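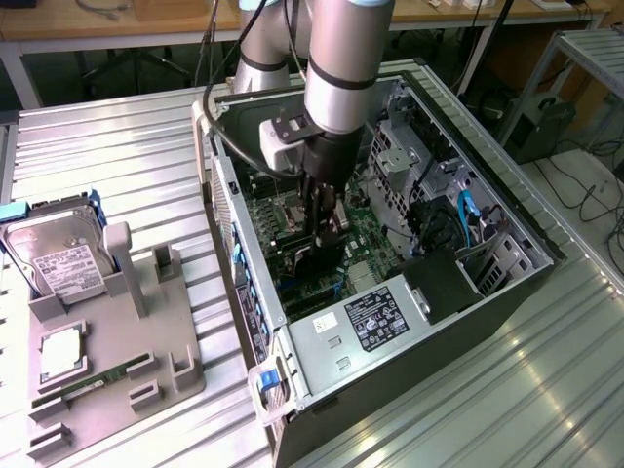
Contents | Previous | Next | Glossary | Index

Chapter 3
What a Conservation Easement Does, and What It Doesn't

On paper, the Drendham Valley was saved. A land trust paid a ranching family for an easement on 1000 acres of oak woodland, the county put out a press release, and the papers were signed at a folding table beside the creek. The family kept the land. The public got a promise that it would never be cut up into house lots.

Students tend to read a story like that as the end of something. In this chapter we treat it as a claim that has to be checked. What was bought? What would have happened to the land without the purchase? Who will look at it in thirty years, and with what money? Many books on land protection skip these questions or leave them to a box at the back of the chapter. We think they are most of the subject.

3.1 The basic deal

A conservation easement is a legal agreement in which a landowner gives up certain uses of a property, usually building and subdividing, and another party takes on the right to enforce those limits. The owner can still sell the land or leave it to heirs. The limits go with it. The party holding the easement is most often a private land trust or a public agency.

The owner is paid, or gets a tax break, or both. The amount is normally based on an appraisal: the value of the land with its building rights, less the value without them. Notice how much rests on the first of those two numbers. It is an estimate of what a buyer would pay in order to build, and it is sometimes made for land so steep, dry, or far from a road that no builder has ever asked about it.

In the Drendham case the appraiser assumed the valley could hold 48 homes. The file doesn't say where their water would have come from. The one producing well on the property served the ranch house and a stock tank, and the nearest public line ended at Asis, on the far side of the ridge. Perhaps the homes would have been built anyway. Wells can be drilled and lines can be run. But the price depended on it, and the reader of the file is asked to take it on trust.

3.2 The question of what was going to happen

The hardest word in the field is "threatened." An acre is said to be protected once the easement is recorded, but protection only counts for much if the acre was in some danger. A trust that buys easements from owners who never meant to build may be spending a great deal of money to keep things as they were going to stay.

There is a fair reply to this. Owners die, and heirs have other plans. Land that looks safe in one decade may sit next to a new highway in the next, and by then the price is out of reach. Buying early is cheap. We accept the point, with a warning: it can be used to defend any purchase at all. If no piece of land could ever fail the test, it isn't much of a test.

A better habit is to compare. Take the properties a program has protected and find others nearby with similar slope, soil, and road access that were left alone. See how many were built on. The Drima County study we work through in Section 3.5 did this for more than 200 parcels, and the gap between the two groups was a good deal smaller than the program's yearly reports would lead one to expect.

3.3 Forever is a long time to pay for

Most easements are written to last forever. The work of enforcing them is not free. Somebody has to walk the fence lines, keep the maps current, answer the owner who wants to put up a barn, and now and then go to court. Trusts commonly set aside a fund for this. Before you believe in the promise, ask how large the fund is and how often anyone visits.

Second and third owners deserve special attention. The person who signed usually liked the idea. The person who buys the place later may have skimmed the document, or may see it as an obstacle with a lawyer attached.

Terms to know: easement, holder, appraisal, baseline report, stewardship fund, amendment

Related sections
Chapter 2: Public Land and How It Got That Way
Chapter 4: Grazing, Fire, and the Working Forest
Case file: The Ha Creek Water Rights
Worksheet: Reading a Baseline Report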